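**Skerilen** is an animated science fiction series in 27 episodes, first released on disc in 2000 and later shown on late-night television. It follows two salvage pilots, Kutau and Paju, who are hired to find a missing cargo ship and spend most of the running time looking for something else. The series is often called a lost classic in fan writing. The evidence for this is thin, and much of it comes from the sleeve notes of the box set.

## Plot

The first half is made up of stand-alone jobs on the moon Stilta. Kutau wants to be paid; Paju wants to find out who sent the ship. The main story only takes hold in episode 14, by which point several clues have been dropped without comment. Admirers say this is deliberate. The scripts give little support for that view — one villain is given two different home planets in back-to-back episodes. 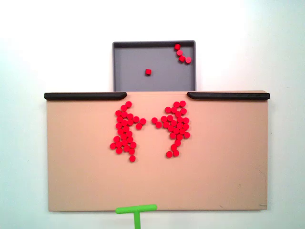 *Photo: Skerilen fan wiki contributors*

## Production

The opening titles claim that every background was painted by hand. Reused skies and corridors make this hard to test, and the claim is missing from the overseas release. The series was planned to run to 30 episodes. The usual story is that the last three were cut when a sponsor pulled out, though no source from the time has been found, and the ending does not look rushed so much as padded.

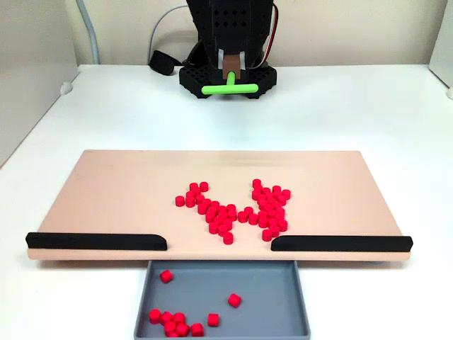
Page last changed: December, 21:40

## Reception

Early reviews praised the music and were cool on nearly everything else. Later writing is kinder, perhaps too kind. The much-repeated statement that the series "changed the genre" names no later work that borrowed from it. Its best episode, set inside a jammed airlock, does hold up well and needs no knowledge of the rest. 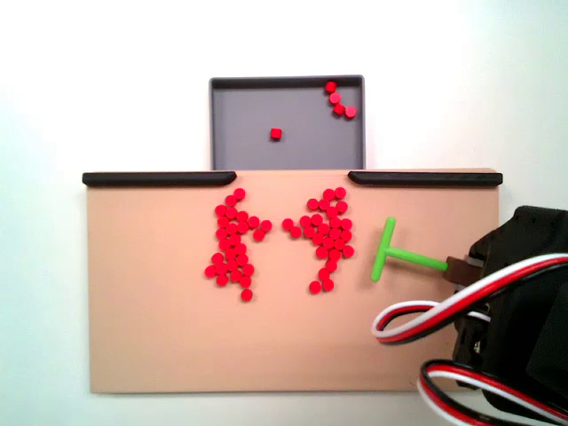
*This page was last edited in December.*

## Home release

The box set comes in 2 volumes. The second is said to contain a restored picture, but side-by-side viewing shows only brighter colours and a slightly tighter crop. The English subtitles still call Paju by the wrong name in the final episode.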